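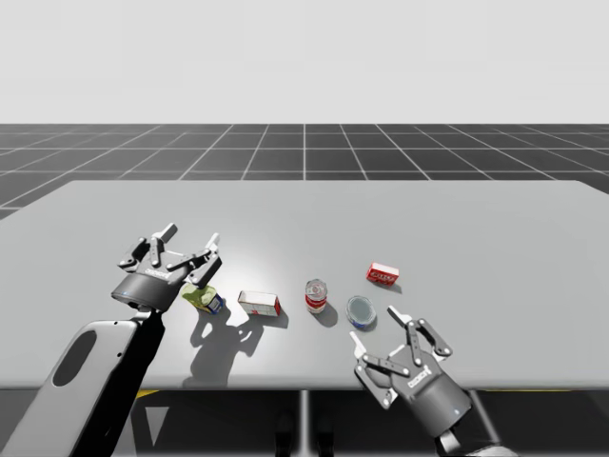
Grulden, 2020-06-10

Two-arm sim for class project: arms keep bumping each other when sorting groceries

Posted by Stitach

I'm in an intro robotics course and our final project is a simulated two-arm setup that sorts five grocery items on a table. Boxes go left, cans go right. The view is from our current start pose, with both grippers open and the items in a loose row.

Each arm works fine alone. I ran 100 trials with only the left arm picking boxes and got 89 good picks. When both arms run together I get 71, and almost all the failures are collisions near the middle, or the right hand knocking over the short can on its way to the tall one. We plan both arms separately and start them at the same time. Is there a simple fix? We are not allowed to swap the planner.

Posted by Numex

Planning them separately is your problem. Neither plan knows where the other arm will be. The cheap fix is a lock on the middle of the table. Draw a strip there and let only one arm into it at a time. The other one waits at its edge until the strip is free. It costs you some time per run but our team did this in January and the arm-to-arm collisions stopped.

For the short can, look at your approach height. In your start pose the right hand is already low and its fingertips are close to that can. Raise the start pose, move sideways up high, then come straight down over the target. Also check that the can is in the collision list for the right arm. We left an item out once and spent a whole evening tuning the wrong thing.

Posted by Ertürk

Just slow it down

Posted by Stitach

Speed was the first thing I tried and the numbers didn't change. The short can was missing from the list for the right arm, so thanks for that. Adding the strip tonight.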